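Dududon — notices de rangement domestique en français

Fiche du jeu de données, version du 3 septembre 2025

Résumé

Dududon rassemble 1 325 notices courtes rédigées en français sur le rangement et l'entretien des affaires de la maison : linge, vaisselle, papiers, outils, fournitures de bureau. Chaque notice tient en un paragraphe et porte une ou plusieurs étiquettes de thème. Le jeu sert à la classification de textes et à la recherche de passages.

Contenu du dépôt

notices.csv : les textes, un par ligne, encodage UTF-8, séparateur point-virgule
themes.csv : la liste des étiquettes et leur définition
partitions/ : les identifiants pour l'entraînement, la validation et le test
scripts/ : nettoyage et contrôle des doublons

Champs

id : entier, stable d'une version à l'autre
titre : facultatif, vide pour une partie des notices anciennes
texte : 1 200 caractères au maximum, espaces comprises
themes : étiquettes séparées par une barre verticale
source : « hevden » ou « kovalchuk »
revision : initiales du relecteur

Le thème « contenants » couvre les bacs, boîtes, paniers et tiroirs amovibles. Une notice qui parle du contenu et du contenant reçoit les deux étiquettes. Les meubles fixes vont sous « mobilier », même quand ils ont des tiroirs.
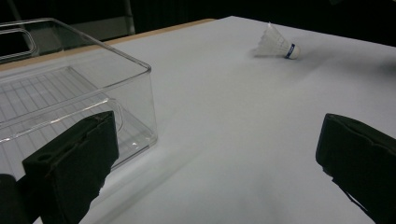 Bac en plastique transparent, ouvert sur le dessus, avec poignée découpée.

Origine des textes

Les notices viennent de deux fonds. Le fonds Hevden est un bulletin de quartier dont la rubrique pratique a été saisie à la main. Le fonds Kovalchuk réunit des fiches écrites pour un atelier d'économie domestique. 600 notices proviennent du premier fonds, les autres du second. Les auteurs ont donné leur accord pour la rediffusion — les noms et adresses ont été retirés des textes.

L'orthographe d'origine est conservée, sauf les coquilles évidentes. Les mesures anciennes (pouces, livres) n'ont pas été converties. Les marques citées ont été remplacées par [MARQUE].

Annotation

Consuelo Camacho a établi la liste des thèmes et annoté le fonds Hevden. Mwangi Kinyua a annoté le fonds Kovalchuk, puis chacun a relu le travail de l'autre. Les désaccords ont été tranchés en juillet. Le nombre d'étiquettes est limité à 5 par notice.

Installation et vérification

1. Cloner le dépôt et se placer à la racine.
2. Lancer scripts/controle.py. Le script signale les lignes vides et les identifiants répétés.
3. Charger notices.csv en forçant le type texte pour la colonne titre, sinon les titres composés de chiffres sont convertis.

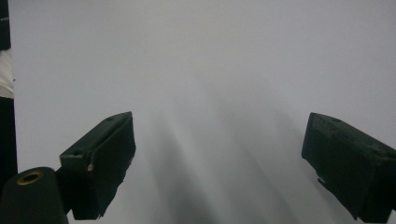

4. Appliquer les partitions fournies. Un tirage au hasard sépare des notices presque identiques, surtout dans le fonds Kovalchuk, et fausse les scores.

Limites connues

Le thème « papiers » est surreprésenté. Les notices sur le linge décrivent souvent des habitudes datées (amidon, naphtaline) et ne doivent pas servir de conseils. Le français de Belgique et du Québec est presque absent.

Licence et citation

CC BY 4.0. Citer : Camacho et Kinyua, Dududon, projet Drirkham. Les corrections se proposent par ticket, en indiquant l'id de la notice et le champ concerné.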